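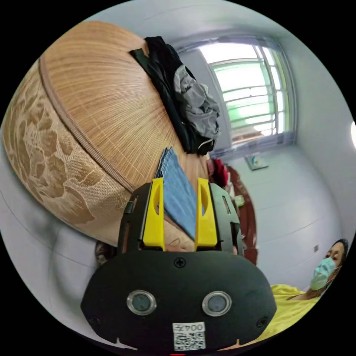 圆形编织面,侧边为米色印花布,上面搭着一件黑色外套

分类:企业动态 / 家居家纺
阅读时间:5分钟

Skiltinix启动旧软垫翻新服务,首批开放Stavden、Medthorpe两地

2025年10月28日,Stavden——家居品牌Skiltinix今日宣布,旗下旧软垫、旧坐垫翻新服务正式对外接单。先开两地,Stavden和Medthorpe。其他地区暂无时间表,有消息另行公布。

服务内容很直接:面料换新、包边重缝、填充物补充或整体更换、编织面修补。客户寄送或到店均可。不限本品牌产品,别家的也收。

项目名称定为“Giraldo翻新计划”。Giraldo是公司最早一款圆坐垫的型号,停产有些年头了,售后那边至今还不断收到询问,问能不能配套子、能不能换芯。以前的答复都是不能。配件没有,工位也没有。今年8月在Stavden门店做了内部试运行,收件比预期多,流程也磨出来了,于是决定正式上线。

为什么做这个

坐垫、脚凳、圆墩这类东西,坏的往往只是一处。包边磨毛了,面料褪色,芯塌了。整件扔掉可惜,放着又占地方,最后多半堆了衣服。公司在试运行期间和到店客户聊下来,大家最常说的是三句话:不知道哪里能修,怕修的比买新的贵,怕修完不是原来的样子。

针对第一条,两地门店设固定收件柜台,营业时间内都可以送。针对第二条,报价在动工之前给出,客户确认后才拆件,不确认则原样退回,到店客户不收检测费。第三条最难。面料方面,原花型如果还在库里,优先用原花型;不在库的,提供近似色样供客户挑选,寄小样到家,看过再定。

面料与工艺

首批提供20种面料,以棉麻混纺和斜纹布为主,素色、条纹、枝叶印花都有。深色包边和同色包边可选,不另外加价。编织面部分单独说明:目前可以处理边缘散开、局部断条、压痕变形,大面积破损的建议整面更换。藤、竹、草、纸绳几种材料分开报价,差别比较大,请以门店书面报价为准。

填充物有2种,一种偏硬,一种偏软。门店有样品可以坐。线上客户拿不准的,客服会先问清用途,放地上坐的、垫脚的、给宠物睡的,建议都不一样。

拆下来的旧面料默认由门店回收处理。想留的请在单子上勾选“旧料退回”,随成品一起寄。试运行期间有客户事后才想起来要,那时已经处理掉了,所以新的单子把这一栏挪到了最上面,字也加大了。

流程

到店:前台登记,现场看件,报价,确认后留件。
邮寄:官网填单,上传正面、侧面、底面照片,收到初步报价后再寄出。请不要先寄后填单,仓库对不上号,会耽误很久。

寄出前请把拉链口袋和夹层清空。潮湿、发霉严重的件不收,有虫蛀的也不收,会直接退回,运费到付。普通污渍没有关系,拆下来本来就要清理。带电子加热功能的坐垫不在服务范围之内。

工期视项目而定。只换包边和外套的比较快,编织面修补要排队,因为Medthorpe工位目前不做编织,所有编织件统一转到Stavden,来回路上的时间要算进去。急用的客户请在登记时候注明,门店会尽量协调,但不保证。

质保

翻新部分享受2年质保,范围包括缝线、包边、拉链和新换的填充物。未更换的原有部件不在其中。自行拆洗造成的缩水变形不在其中。外套水洗标会重新缝制,请按新标洗涤,旧标作废。

价格

详细价目表在两地门店张贴,官网服务页同步更新。尺寸按直径分档,圆形按最宽处量,方形按对角线量,两者不要混了。厚度超出常规的,布料用量增加,会在报价单里单独列出一行。老客户凭原购买凭证,包边项目免手工费,只收材料费。凭证丢失的可以报购买时登记的手机号查询,查不到的按普通客户计价。

关于门店调整

为腾出收件和展示的位置,Stavden门店二楼原来的香薰区撤掉,相关商品移到一楼入口右手边。Medthorpe门店布局不变,收件柜台设在收银台旁边。停车位两地都比较紧张,送大件的客户可以先打电话,店员会下楼接件。

后续安排

公司表示,翻新服务不会取代新品线,明年的新品照常发布。同时在考虑把可拆卸结构用到更多型号上,今后换套子就不用再返厂,在家自己就能换。具体型号没有定,定了再发通知。另有客户提出希望教怎么缝包边,门店正在看场地,如果开班会在官网报名,请勿轻信其他渠道的的收费课程信息。

关于Skiltinix

Skiltinix主营坐垫、软凳、靠枕及编织类家居用品,总部和主要工场位于Stavden,在Medthorpe设有直营门店。产品通过直营门店和官网销售。

媒体垂询请通过官网“新闻中心”页面留言,面料色样图和价目表可在同一页面下载。转载请注明出处,价格信息以门店当日公示为淮。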